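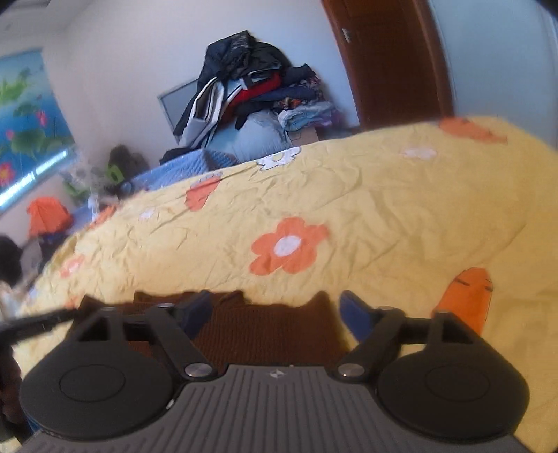
Brown ribbed knitting, folded on the bed.

From the Knitting Basket: Getting the Winter Woolens Through to Spring

Dear friends, it is the middle of the cold stretch in Ponddale, the time of year when every blanket and sweater in the house has been pulled out of storage and put to work, and I have had so many letters asking about washing and mending that I thought I would give the whole item over to it this month. The stitch pattern I promised you in October will have to wait for the next issue. I have it written out and only need to knit it up one more time to be sure of the edging.

Let me start with washing, as that is where most of the trouble comes from. My mother washed her woolens once a year whether they needed it or not, and I used to think that was terrible, but I have come around to her way of thinking. A sweater worn over a shirt can go a very long time between washings if you hang it up to air after you take it off. I put mine over the back of a kitchen chair by the window overnight and it is fresh in the morning. A blanket that lives on a bed, on top of a sheet, is the same. Shake it out on the porch on a dry day, let it have an hour of cold air, and put it back.

When you do wash, use the bathtub or a big dishpan, and water that feels like nothing much on your wrist. Put the soap in first and swish it around, then lay the knitting in and press it down with your hands until it is soaked all the way through. Then leave it alone! I know how tempting it is to rub and squeeze (I ruined a perfectly good pair of gray mittens that way, and they would now fit a doll). Let it sit for 10 minutes, lift it out with both arms underneath so that it doesn't stretch under its own weight, and rinse it in water of the same temperature. If the water goes from warm to cold in one big jump, wool can take offense.

For drying, roll the piece up in a towel like a jelly roll and kneel on it. Unroll, get a fresh towel, and do it again if you have the patience. After that it wants to lie flat, patted into the shape you would like it to be, and turned over once the top feels dry. Ribbing is a special case. If you spread it out wide to dry it will stay wide, and your nice snug cuffs will be gone, so push the ribs gently together with your fingers before you walk away.

Now for mending. Look your things over in good daylight, holding them up to a window if they are small enough, and deal with the thin places before they turn into holes. A thin place can be gone over with matching yarn and a blunt needle in one evening, following the path of the old stitches, and you will hardly see it. I still have leftover yarn from the wool counter at Drikum, which some of you will remember from before it moved out toward Orport, and it has saved me more than once. If you can't match a color, choose one that you like and let it show. My brown bed blanket has a patch of mustard yellow near one corner, and I have grown so fond of it that I would miss it if it were gone.

A reader over in Addo wrote to ask whether a blanket should be folded or hung. Fold it, please, always fold it. Anything knitted will grow longer on a hanger, and a heavy blanket over a rail will get a ridge that takes ages to relax. Change where the folds fall every 2 months or so and you won't get those worn lines across the middle. I keep mine on a shelf in old cotton pillowcases, with a bit of cedar tucked in, and I sand the cedar lightly when it stops smelling.

Last of all, a word on pilling. Those little balls of fuzz come from rubbing, and soft yarns get them worst. Lay the piece on a table and take them off with a fabric comb, working in one direction with a light hand. I do it with the radio on, and 13 minutes or so will see me through a whole sleeve and a cup of tea besides.

The mending table will be back at the Ponddale library as soon as the reading room opens again. Until then, keep your letters coming, and if you have spare brown or cream yarn in a medium weight, do drop me a line, because several readers are looking for just that. The next issue will have the stitch pattern with the edging, and a few thoughts on buttons.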